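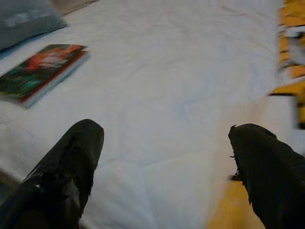 Prosden木工艇クラブ 工房班

セットアップガイド 第3章 スチームボックスの組み立てと蒸し曲げ

急いで書いてます。抜けがあったらキエウ(Tuấn Kiều)まで。前の版は5月の組み替え前の話なので捨ててください。配管の向きが逆になってます。

3-1 用意するもの

・箱本体(棚の下段、長いほう。短いほうはパドル用なので使わない)
・スチーマー Plirimier、ホース、ホースバンド
・棒温度計、穴に合うコルク
・丸棒(箱の中で材を浮かせる用)
・革手袋。軍手は不可。蒸気が抜けてくるので
・Turnachのクランプ、あるだけ全部
・曲げ型。肋骨の番号順に並べておく
・ボロ布、バケツ、タイマー

材はアッシュかオーク。人工乾燥のものは割れやすい。天然乾燥で、目が端から端まで通ってるやつを選ぶ。節があったらその時点ではねる。もったいないと思っても、はねる。

3-2 箱を置く

1. 架台を出して、ドア側が少し低くなるように据える。傾きは水が勝手に流れる程度。水平だとドレンが溜まって材の片面だけ濡れます。
2. ドレン穴の真下にバケツ。
3. 丸棒を箱の横穴に通す。向かいの穴まできっちり。途中で止まってると材を入れたとき落ちます。
4. 温度計をコルクに挿して、天板の穴へ。先端が丸棒に当たらない深さで。
5. 箱の奥に木くずが残ってないか確認。以外と残ってる。

注:箱の合板が反ってきてますが、使用に問題なし。隙間から多少漏れるのも普通です。テープで完全に塞がないこと。

3-3 スチーマーをつなぐ

1. スチーマーを床に置く。架台の上はだめ。
2. 水を上限線まで。水道水でOK。お湯から始めると早い。
3. ホースを箱の中央の口金へ。バンドをを締める。ドライバーは工具掛けの左端。
4. ホースがたるんで谷になってないか見る。谷に水が溜まると蒸気が止まって、そのあと一気に吹きます。
5. 電源は壁のコンセントから直接。延長コード、電源タップは禁止。

注意:ドア側の端は絶対に密閉しない。ボロ布をゆるく詰めるだけ。箱に圧をかける道具ではありません。布が押し出されるようなら詰めすぎ。

3-4 予熱

スイッチを入れて待つ。棒温度計が上がりきって動かなくなってから材を入れる。冬はかなりかかる。待ってるあいだに型の確認と、次の空運転をやってしまう。

空運転というのは、蒸してない薄板で、箱の前から型まで歩いて、置いて、クランプを締める真似をすること。誰が端を持つか、誰が締めるか。先に決めておく。アクィール(Aqeel Swati)の組はこれを飛ばして肋骨を一晩で4本だめにしました。以後必須。

3-5 蒸す

1. 手袋。顔を箱の正面から外して布を抜く。
2. 材を丸棒の上に、互いにくっつかないように並べる。
3. 布を戻す。タイマー開始。
4. 時間は厚みで決める。肋骨材は薄いので短い。内竜骨は60分。途中で開けない。
5. 1本ずつ出して、出したらすぐ布を戻す。

蒸しすぎも折れます。足りないよりましと思われてるけど、繊維がへたって内側にしわが寄る。迷ったら端材を一緒に入れておいて、それで試す。

水位は途中で見る。下限線に近かったら、いったん電源を切ってから足す。運転中にキャップを開けると熱湯が飛びます。

3-6 曲げる

1. 箱から出したら約5秒で型へ。しゃべらない。
2. 中央を型の頂点に当てて、クランプひとつ目。
3. 両端を同時に、ゆっくり、でも止めずに下ろす。途中で止めるとそこが角になる。
4. 外側の面を見る。ささくれが立ち始めたら帯鉄を当てて続行。音がしたらあきらめる。
5. 残りのクランプを中央から外へ順に。当て木を忘れない。
6. 型に着けたまま一晩以上。理想は次の火曜まで。

外すと少し戻ります。型はその分きつめに作ってあるので、図面と合わなくても型を削らないでください。去年削った人がいて、Triệu艇の型は作り直しになりました。

3-7 困ったとき

蒸気が出ない → 水切れか、ホースの谷。まず電源を切る。
温度が上がりきらない → 布がゆるすぎ。窓が開いてることも多い。
材に黒い染み → 鉄とタンニンの反応。クランプの下に紙を挟む。シュウ酸で抜けるが、やる前にンドゥング(Kiprono Ndung'u)に声をかけること。
同じ場所で何本も折れる → 型の角を触って確認。材のせいとは限らない。
途中でブレーカーが落ちた → バンドソーと同じ系統です。どっちかにする。

3-8 片付け

1. 電源を切ってプラグを抜く。
2. 冷めるまで触らない。ホースも。
3. 残り水を捨てる。入れっぱなしで帰らない、水垢で詰まります。
4. 布を全部抜いて、箱は両端を開けたまま乾かす。
5. 温度計は引き出しへ。箱に挿したままにしない。割ったら実費。
6. ノートに材種、厚み、蒸し時間、折れた本数。折れた本数も書いてください。

利用料は1回500円、缶に入れる。材は別。アッシュの長尺は1枚4000円で分けてます、在庫はカウン(Cường Âu)に聞いて。

ホースの口金のパッキンがそろそろ怪しいので、換えを注文中。届くまでは運転中に口金の真横に立たないように。帯鉄の使い方は第4章、リエン(Liên Doãn)が書いてる途中です。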